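Catalogue mobilier et maison Utetti : fiche du jeu de données

Ce fichier accompagne l'export du catalogue de la boutique Utetti, rayons mobilier, luminaires, linge et décoration. Il contient 628 références réparties en 62 collections. La version courante porte la date du 3 juillet 2023. 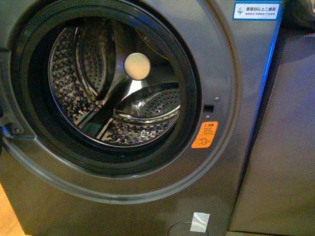
Contenu des fichiers

produits.csv : une ligne par référence, avec le nom, la collection, la marque, le prix hors taxes et les dimensions en centimètres.
collections.csv : le nom de la collection, un texte de présentation et le code de la marque.
finitions.csv : les coloris et matières proposés, reliés aux produits par la colonne ref_produit.

L'encodage est UTF-8, le séparateur est le point-virgule. Les décimales sont notées avec une virgule, pensez à le préciser à l'import.

Les marques présentes sont Sturgate (tables, buffets, banquettes), Tosh (lampes et appliques) et Clukier (coussins, plaids, rideaux).
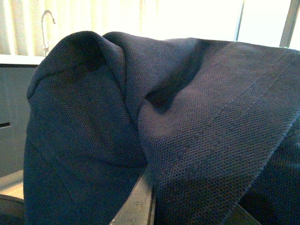
Les textes de présentation sont repris tels que la boutique les publie. Ils n'ont pas été raccourcis et la ponctuation d'origine est conservée, y compris les doubles espaces. Aucun texte ne dépasse 800 caractères.

Valeurs manquantes

La colonne profondeur est vide pour 59 références, toutes chez Clukier. Une cellule vide veut dire « non renseigné », jamais zéro. Les prix sur devis portent la mention SD.

Remarques reçues
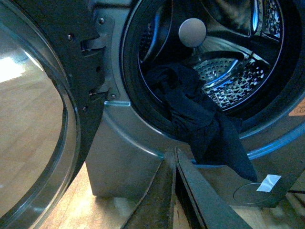 Un utilisateur signale que les banquettes d'angle Sturgate apparaissent deux fois, une fois par orientation, et demande si l'on peut les fusionner. Réponse : les deux lignes restent séparées, elles ont chacune leur prix. La colonne orientation (G ou D) permet de les regrouper.

Les codes de finition de Tosh ont changé dans cette version. L'ancien code figure dans la colonne code_prec.
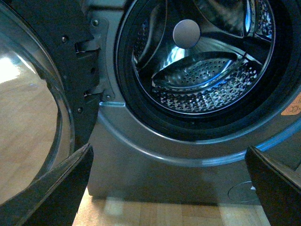 Les collections arrêtées restent dans le fichier avec le statut « fin de série ». Pour n'avoir que les articles en vente, filtrez sur statut = actif.

Licence et mise à jour

Réutilisation libre avec mention de la source. Les prix ne sont pas contractuels. Prochain export prévu fin juillet, même structure de colonnes.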